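Notebook, November

Started at 8 with the trash task, which is the one I've been putting off since we moved the Rizzi cell over to the bimanual setup. The idea is simple enough to say in one breath: paper and bits on the floor, two arms, one bin in the back corner, and everything should end up in the bin. The old Drastovance set had this as a single-arm pick and drop and the policy learned it fine, but it learned it one scrap at a time, very slowly, and it never figured out anything to do with stuff too small to pinch. So now we teach with tools as well.

I'm teleoperating both sides myself for this batch. I tried splitting it last month, one person per arm, and the timing came out mushy — lots of one arm hanging in the air while the other person made up their mind. One operator is more tiring but the demos look so much more like something I'd want copied!

Target for the batch is 25 keepers. I stopped at 22 because my wrists were done, and I'd rather have 22 good ones than three sloppy ones on the end that I have to dig out later (I know myself, I won't dig them out).

Things I settled on, so that whoever picks this up does it the same way:

Paper goes down crumpled, never folded, in mixed colors, with a pile in the middle and strays out to the back and the right. Move the strays every time. I caught myself putting the orange in the same spot over and over, and we all remember what happened with the Lidarberg run, where the model basically memorized the table.

The dustpan stays with the left arm. I went back and forth on this. The left has the nicer line to the bin, and the right is free to push things or just get out of the way.

Bin stays in the back left corner with the yellow bag folded over the rim. If the bag slumps, fix it before you hit record.

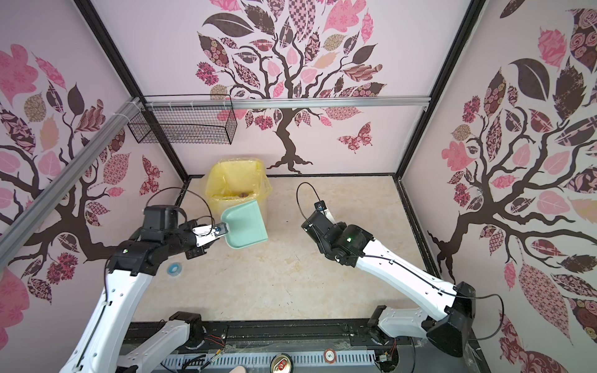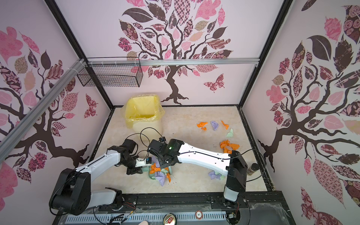
Bin corner at the back left in both, dustpan work in the first, paper laid out in the second.

Romcombe, teleoperation and data collection

Okay, what went wrong, for the record. The tilt is the hard part. You come up to the bin with the pan, it feels lined up on the leader arm, and then you tip and find you're a finger's width short. I threw out four episodes for that alone. What helped was stopping for a beat with the pan pointed at the opening, then tipping in one go. The pause does show up in the data, and I'm a little worried the policy will learn to pause forever, so I kept it short. If we see it freezing at the bin in eval, look there first.

Second thing, both grippers over the central pile at the same time is asking for trouble. The wrists have cables looping up off them and I'm always waiting for one to snag the other. No snags today, but I now bring one arm in, let it commit, and then bring the second. It costs a few seconds an episode. Fine by me.

Third, small specks. The marbled floor hides them really well, from me and I suspect from the cameras too. I'm not counting leftover specks as a failure in this batch. An episode is a success if every piece of paper and anything bigger than a lentil is gone. I wrote that into the task file so the labels match.

Episode length was all over the place. I set the cap at 20 steps of the scripted prompt list and then never got close to it, so leave it. The new folder sits next to the old one and brings the total to 599 episodes across all cleanup tasks, which is so annoying, I nearly went back in for one more.

To do: rerun the wrist camera check before the next session, replay episodes 9 and 14 (felt a stutter on the right arm in both, could be the leader), and try a few starts with the pan lying on the floor so the policy has to pick it up itself. Also tidy the front edge, my cables are everywhere again.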